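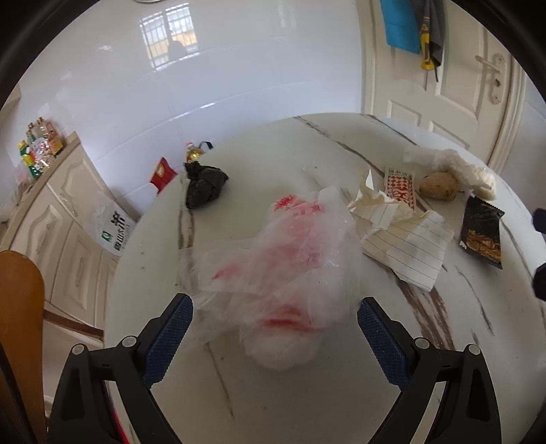
A crumpled translucent plastic bag and a black one, on the marble-patterned table.

Rudeck Produce Bags, Large Roll: Four Months of Use

I bought a roll of Rudeck produce bags in December, when the supermarket closest to me stopped putting free ones out by the vegetables. I had been saving those bags for years and using them for everything, so I went through my stash fast. This review covers the large size, which comes 300 to a roll. There is also a small size that I have not tried.

What you get

The roll comes in a plain cardboard sleeve with a slot along one side. You pull a bag through the slot and tear it at the perforation. The bags are 12 inches wide and long enough to take a full head of celery with the leaves on. They have no handles, no zipper and no gusset. There are no ties in the package, so you will need your own or you will need to knot the bags.

The sleeve lasted me six weeks before the slot ripped at one end. After that the roll would unwind when I pulled on it. I moved it to a paper towel holder inside the pantry door and it has been fine there.

Tearing and opening

The perforations are good on most of the roll. Maybe one bag in twenty tears crooked and takes a strip of the next bag with it. It happens more often if you pull straight up. Hold the roll with one hand and pull sideways.

Opening them is the weak point. The two sides cling to each other, and with dry hands in winter I sometimes stood there rubbing the edge between my fingers for longer than it took to wash the lettuce. A damp fingertip fixes it. My neighbor Tahmineh Mirzaei uses the same bags and opens them with a rubber thimble from her sewing box. I tried one and it does work.

Strength

For produce they hold up well. Five pounds of potatoes was fine. Seven pounds stretched the bottom seam but did not split it. Pineapples are a problem, as the leaves go straight through the side, and so will the cut ends of asparagus if you drop the bag in the drawer too hard. I would not put anything in them that leaks. Two out of the first dozen or so had a pinhole at the corner of the seam, and I found that out with thawed chicken. I now double them for meat.

Keeping things fresh

I kept lettuce, carrots, cilantro and mushrooms in them, using the crisper drawer each time.

Carrots lasted three weeks and were still firm. Romaine lasted nine days with a paper towel in the bag, and six without one. Cilantro was no better than in a jar of water. Mushrooms went slimy in four days, and they should stay in paper. None of this is special to Rudeck. I got the same results with the free store bags.

Compared with the others

Before this I bought the Skuledeck bags, which are thicker and cost almost twice as much per bag. They open easily and I never had a leak. If you mostly wrap meat, buy those. For vegetables the extra thickness did nothing I could notice.

I also own a set of Urneo mesh bags. They weigh very little and the drawstrings have held up to the washing machine. They are good for carrying onions and apples home but useless for anything leafy, which dries out in a day. I use them for shopping and move the greens into plastic at home.

Reusing them

Each bag is good for three or four rounds if you only put dry things in it. I turn them inside out, rinse them and hang them over the faucet. They dry slowly and stick to themselves, so shake them out once halfway through. After the third wash the seams start to go. Old ones end up lining the bathroom trash can, where the large size fits a small round bin with enough left over to fold down.

Complaints

The roll I ordered as a replacement arrived with the outer layers creased and stuck together, and I threw away the first eight bags. I wrote to the seller and got a partial refund within two days. The price has also gone up a little from my first order.

Verdict

Four out of five. I took off one point for the clinging and the pinholes. I have reordered the large size and will try the small one for herbs when this roll runs out.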